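Home | Posts | Quilting | Garden | Say hi

Last updated in May

Why I finally learned to measure twice

I have been making quilts for a good long while now and I have been cutting fabric badly for nearly all of it. Not terribly! Just a hair off, here and there, in a way I always figured would come out in the wash (literally, I thought the wrinkles from the first wash would hide it). And for baby quilts and table runners they mostly did. Then I decided to make a bed quilt for the guest room, with 2,544 little squares in it, and well, you can probably guess.

The pattern is called Brusgate and I bought it from a shop called Plikisero, which I love and which gets far too much of my money. It's all scraps, with a pale border and darker diamonds that float across the middle if you get your values right. The cover photo is gorgeous. What the cover photo doesn't show you is the page of cutting instructions, which I read once on the couch with a cup of tea and then put away in a drawer like a person with nothing to worry about.

So I cut. I cut in the evenings after supper, I cut through an entire season of a baking show, and I stacked my squares in shoeboxes by color and felt very smug about it. The first 12 rows went together fine, or I thought they did. Then I laid row one against row 12 on the floor and there was a gap at the end wide enough to park my thumb in. If every square is off by the width of a thread, a long row is off by a lot of threads. I know this. I have known this since grade school.

I sulked for a couple of days and reorganized my button jar. Then I went back and started checking squares against the grid, one at a time, with the good lamp on.

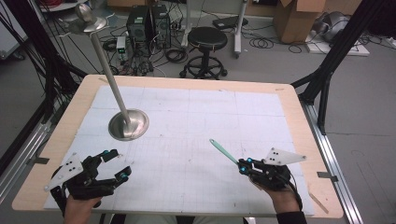
A big white board with a grid on it, on a wooden table.

I ended up tossing 129 squares, which hurt, because some of them came from a green shirting I can't get anymore. The rest were either fine or could be trimmed down, and I decided to make the whole quilt slightly smaller and trim everything to match. It's my guest room and my guests can tuck their feet in.

A few things I do differently now, if you're starting something with a lot of tiny pieces. I starch before I cut, and I mean really starch, until the fabric feels like a paper bag. I change the blade at the start of a project, even if the old one seems okay (it's never okay, you just get used to pushing harder). I quit stacking my fabric six layers deep and only do 2 now, and yes, it's slower, and yes, I grumble the whole time. And I sew a test block and measure it before I cut anything else. That last one would have saved me the whole mess!

Oh, and pick one ruler and stay with it. I had been switching between my old scratched-up one and a newer Moltero, and when I finally put them on top of each other the lines didn't quite agree. I don't know which one was wrong. I picked the Moltero since I can still read the numbers on it.

The top is roughly half pieced as I write this and the rows are lining up. I still haven't picked a backing. I keep going back and forth between a plain gray and a very loud yellow check that's been sitting on my shelf, and if you have feelings about yellow, the comments are open. Next post will be tomatoes, if the squirrels leave me any.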